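Robot pupil gets its homework in Dostuswood

2018-03-14
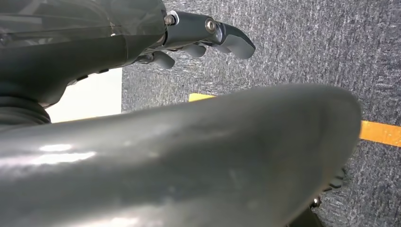 A former carpet showroom in Dostuswood has become a school of sorts, with one pupil and a great many teachers. Traretus, a small automation firm, has taken the lease until the end of the year and is using the place to gather examples of everyday handling jobs: picking things up, putting them down, passing them over and, on the less glamorous days, failing to do any of these.

The pupil is a learning system the firm calls Seol. It is not told how to lift a cup. It is shown, by people who steer a robot through the job by hand controls while the machine's cameras and joints keep a record of everything. Each attempt is saved as one example, given a short label and stacked up with the others. Seol is then left to work out what they have in common.

"People imagine a laboratory," said Do-yoon Ra, who runs the sessions. "Then they come in and watch somebody put a sponge in a bowl for most of the morning."

The firm takes on nine operators at a time, working in pairs with one over to keep the log. Shifts last four hours, with a break whenever the person at the controls begins to talk to the robot. Ra said that was usually a good sign they had stopped paying attention to the sponge.

The best day so far produced 68 examples that passed checking. The worst produced two. Ra put the second figure down to a new task involving a sock, and said the sock had since been retired.

Passing is a stricter business than it sounds. An example is thrown out if the operator stops halfway to think, if the label is wrong, or if the object ends up somewhere other than where it was meant to go. Clumsy attempts that come right in the end are kept. Seol, Ra explained, needs to see how a mistake is put right, and the operators have been generous in supplying material.

One awkward matter is style. Each operator has habits, and the early version of Seol picked up several of them, including a small flourish before letting go of an object. It took the firm a week to find the operator responsible, who was pleased to hear of it. Staff are now moved between tasks more often.

Neighbours have been relaxed about the new arrival. Postside, the parcel shop next door, has lent a supply of empty boxes for a set of stacking jobs and has asked for them back in the shape they went out. Traretus has agreed to the first part.

Sessions carry on through March, when the firm hopes to move on to drawers and cupboard doors. Anyone wishing to try a shift at the controls can leave their name at the front desk. No experience is needed, though Ra would like to hear from people who are good with socks.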